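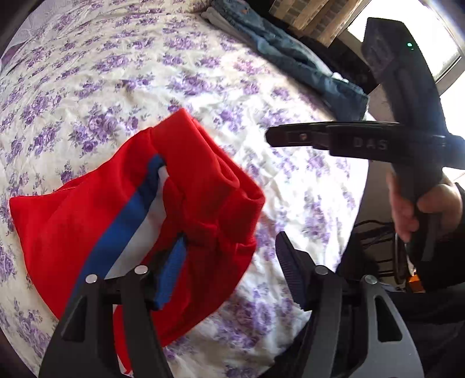
MUSETBERG - The Musetberg Community Chorus will open its winter season in December with a free concert at Cirnari Hall, and music director Meriem El Sherbiny said the program will be the longest the group has attempted.

The chorus will be joined by the folk quartet Jia, which is appearing in the city for the first time. Doors open at 6 p.m. and the music begins at 7 p.m. Admission is free, but seats must be reserved through the hall's box office.

In an interview following a recent rehearsal, El Sherbiny said the decision to invite Jia was made last spring, after she heard the quartet perform at a college recital.

"They had no amplification and the back row could hear every word," she said. "I wrote to them the same night."

The first half of the concert will consist of unaccompanied choral works. After intermission, Jia will play a set of its own and then return to the stage with the full chorus for 4 songs arranged by quartet member Hanyu Wan. El Sherbiny described the arrangements as difficult, particularly for the altos, who carry the melody in the second song while the tenors hold a single note beneath them.

"We have rehearsed that page more than any other," she said. "I expect we will rehearse it again on the afternoon of the concert."

Cirnari Hall seats 200, and some 100 places had been reserved by the time of the interview. El Sherbiny said she would welcome a full house but had no plans to add a second evening. The chorus last performed at the hall two years ago, before the stage floor was replaced.
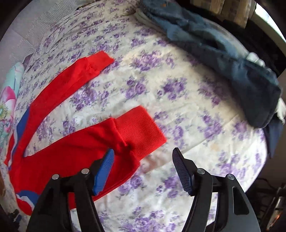 Abundio Galindo said the new floor has changed the sound on stage, and that singers in the bass section now hear the sopranos clearly for the first time. He added that the risers will be placed closer to the front as a result.

El Sherbiny agreed with the change. "It costs us a little room for the quartet," she said, "but they have told me they are used to standing."

The season continues in the spring with a program of sea songs. Auditions for new members will be held in January.

2915 views | 4 shares

3 Comments

Guoqing Wei
Is there parking behind the hall in the evening? Last time the lot was locked.

Shengli Luo
The side lot was open for the fall recital. I would still arrive by 6.

Guoqing Wei
Thank you. Looking forward to hearing Jia.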